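Kitmont liquid handling cell: progress report 4
Prepared for the Sầm fund by Trinh Văn, cell integration

Work in this period was taken up mainly by a grip fault on the tube transfer task. The task is unchanged from the March report: tubes are moved between the rack and the pink dish, and coloured test liquids are poured into the beaker.

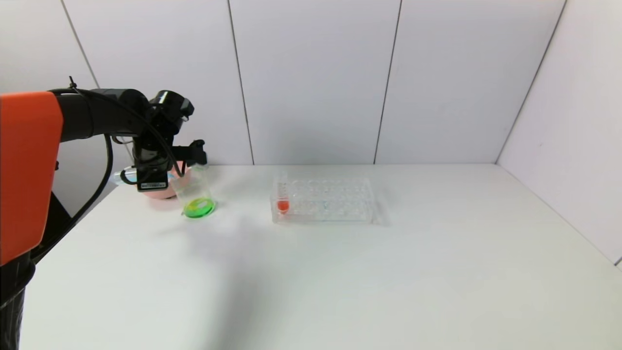

Flisport, Jul 28, 2024

1. Summary of the fault

The gripper controller, supplied by Zokarix, reported "grip held" on transfers where the tube had already slipped or turned between the fingers. The arm then carried on with the pour. The log holds 2,963 transfer attempts for the period. In 8 of them the tube was released early, and 4 of those led to a spill on the table. All test liquids are dyed water. There was no injury and no damage to the arm.

2. Cause

The held signal is taken from motor current alone. When a tube sits slightly off vertical, one finger meets it before the other and the current rises to the threshold without a full closure.
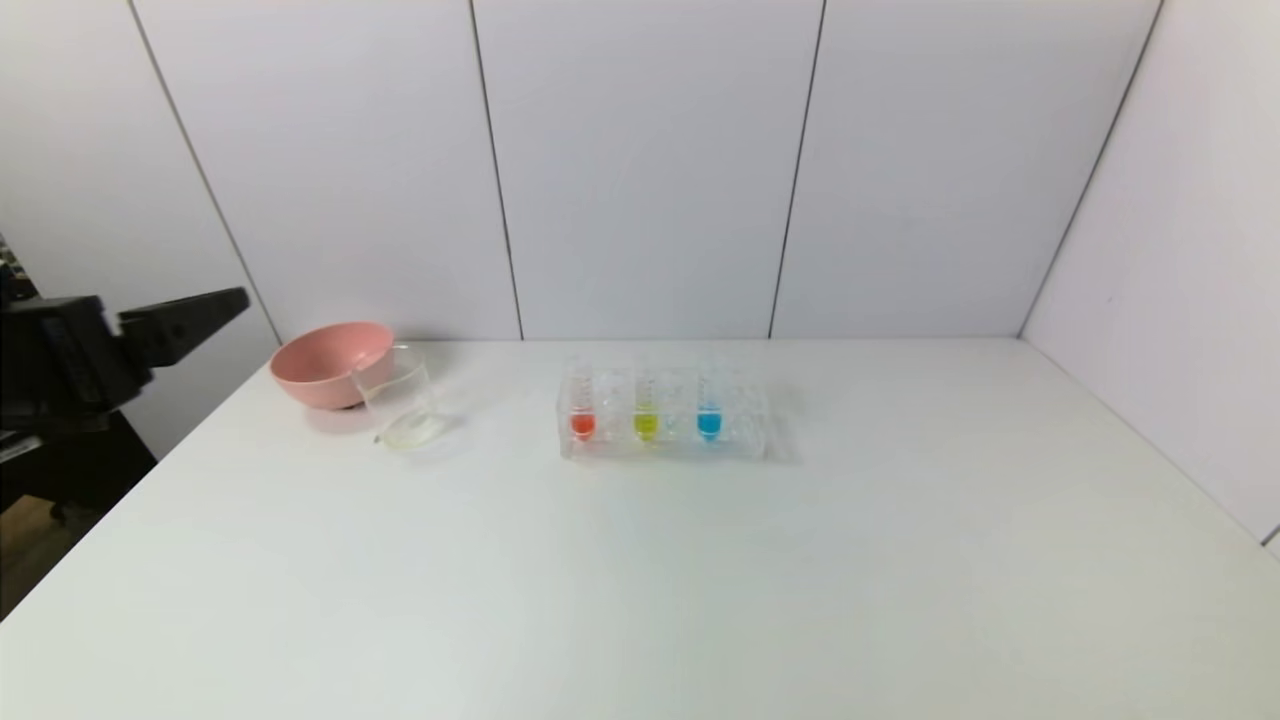 The threshold had been lowered at the start of the period to avoid marking the tube walls, and the slips began after that change. We repeated the old setting on a short run and saw no false signals, but the tube walls were scored. Going back to the old value is therefore not a fix.

A second factor is pad wear. Pad life was given in our plan as one full period.
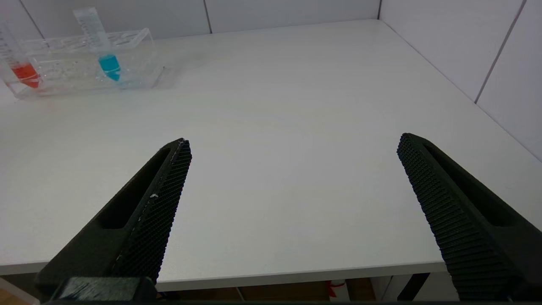
We now think that figure is too long for this duty. Slips were more common in the later part of the log, after attempt 1,425, with the same pads fitted throughout. Wear and threshold have not yet been tested separately, so we cannot say how much each contributes.

3. Safety measures in force

The arm stops and waits for an operator if finger position and motor current disagree. Pour speed is limited until the fault is closed. Entry to the cell with the drives live is suspended, including for clearing dropped tubes.

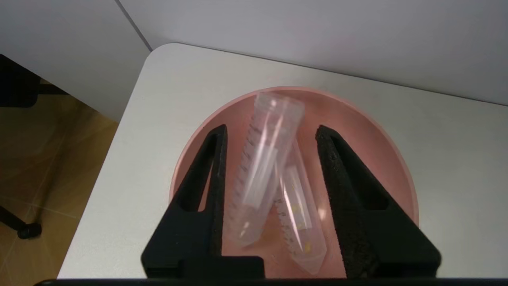
4. Next steps and cost

Fit new pads and repeat the transfer run at the present threshold.
Add the finger position check to the controller itself. It currently runs on our own computer, with a delay we would like to remove.
Agree a pad change interval with Zokarix.

The pads come out of the existing spares budget. The controller change has not been quoted. The pouring trials due this period move to the next one, and no change to the end date is requested.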